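Packing up the sideboard table, one box or three?
Home & Moving > Packing and Storage

gelell42
Posted 8/8/25
We're out of the unit in Denport soon and I'm down to the table against the wall. It has ended up with everything on it: a mug, a milk carton, a vase of dried roses, a canister of sunflower seeds, bottled water, a metal tin. I have one decent cardboard box with hand holes and I'd like to get as much as I can into it. Only small stuff in there so far.

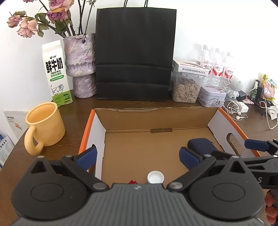
Prastano
Small stuff first is backwards. Tin on the bottom, then the mug wrapped in a tea towel, then pouches and bits in the gaps. Leave the water out of it. Carry that separately or drink it.

gelell42
Fair enough on the tin. I was going to put the seeds in next to it though.

cullinane_59
Disagree with Prastano. Soft pouches on the bottom make a good cushion for a mug. I did our whole kitchen that way in July and had one chip, on a plate.

Prastano
A pouch with a zip on it isn't a cushion. Use paper.

Denport Dee
Seeds are fine if the lid is taped down. Mine opened in the boot and I was finding them for weeks. Milk goes in the esky or down the sink.

What are you doing about the roses? Dried ones drop petals if you look at them.

gelell42
Keeping them. I thought I'd stand the vase in a paper shopping bag with newspaper around it and hold it on my lap.

cullinane_59
Take the roses out first and lay them flat in tissue. The vase can go in the box after that.

Prastano
Agree with that one. And tape the bottom of the box twice, hand holes or no hand holes.

gelell42
Will do. Tape is on the list for tomorrow.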